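June 18, 2018

**Tullow's bin night is changing, and I have feelings about it**

So the new recycling rules landed in my mailbox this week, and if you live anywhere in Tullow they either landed in yours too or they're stuck to the pizza flyer you already threw out. Go dig it out! It's a folded green sheet, it looks like junk mail, and it changes what you can put at the curb.

Short version for the people who only read the top: from next month the town is done with single-stream pickup. Paper and cardboard go in one bin, bottles, cans and jars go in another, and plastic bags go in neither. They never should have gone in, says the sheet, a bit sternly. Pickup stays every other week, but the two bins alternate, so your paper will be collected once a month and so will your bottles. I read that part three times and then called the town office to be sure. Yep. Once a month each.

I've been writing about local stuff for long enough to know that sewer bonds get me four readers and trash gets me everybody. The last time I mentioned bins – this was back in February, when the plow buried half of them on Grabowska Street – I got more mail than I did for the whole school budget. So I went down to the public session at the library to hear it explained.

It was packed. They ran out of chairs before it started, and I ended up on one of those little step stools from the children's section with my knees up by my ears. The town had a slide show, the slide show had a lot of arrows in it, and after the arrows came the money, where the room woke up.

The hauler, Konari, used to take everything mixed and sort it at its own yard. The company says it can't find buyers for mixed paper anymore, not with broken glass and yogurt in it, and it wanted a much higher rate to keep going the old way. The town looked at that number and said no thanks. What we get instead is a new contract at close to the old price, with us doing the sorting in our kitchens. Loads that come in too dirty get turned away, and the town pays a fee of $300 for each one. There were 60 of those last year under the old contract, which had no fee, so you can do the math on why they're suddenly very interested in my peanut butter jars.

Do you have to wash the peanut butter jars? Somebody asked (bless her) and the answer was a quick rinse, no soap, lids back on. Labels can stay. Pizza boxes are fine if the grease hasn't soaked through, and if it has, tear off the clean half. Milk cartons are trash now, and I'm sorry to report that shredded paper is too, unless you put it in a paper bag and staple it shut.

The second bins are blue and they're free, one per household. The town has ordered 2,000 of them, and so far 1,106 households have signed up for theirs. If you don't sign up you don't get one, and the sheet hides this on the back page in the smallest type they own. You can do it by phone or at the counter in the town office. The counter took me maybe two minutes and there was a bowl of mints.

Apartments are where it gets messy. The Plestier buildings down by the river share one row of dumpsters, and a woman who lives there stood up and asked who exactly gets the fine when one neighbor out of the whole complex pitches a diaper in with the cardboard. She got a long answer with no name in it. For now the buildings keep their current setup through the end of summer, and the town will "revisit" it. I'd like to know more about that, and so would she, judging by how loudly she sat down.

There was some grumbling about storage as well. Two bins take up space, and not everybody has a garage. The folks in the row houses on Grabowska have front steps and a strip of grass as wide as a doormat. One man said he'd be keeping his in the bathtub, and I don't think he was kidding. The town says smaller bins are coming for anyone who wants to swap, but they had no date and no price.
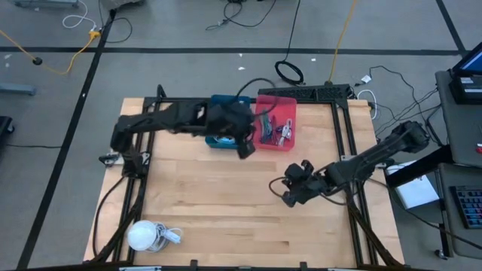
*A blue plastic bin.*

I set up my own kitchen that same night, feeling very civic. Paper goes in the old laundry hamper, bottles go in a box by the back door, and I've already put a soup can in the wrong one twice. My guess is we'll all be lousy at it for a month or two and then forget we ever did it differently. My mother sorted into four bags and tied each one with string, and she'd have found that whole library meeting hilarious.

A few leftovers from my notes. Glass of any color is okay, but drinking glasses and window panes aren't. Aluminum foil is okay if you ball it up. Batteries go to the hardware store, where there's a bucket by the register. Plastic bags can go back to the grocery store entrance. Bins need to be out by six in the morning, same as before, with the handle facing the house, and please leave an arm's length between them so the truck can get in there.

The pickup calendar is supposed to be mailed out before the switch, and there's a stack at the library for anyone who can't wait. Take one for your neighbor too. I took three, one for the fridge, one for the car and one to lose.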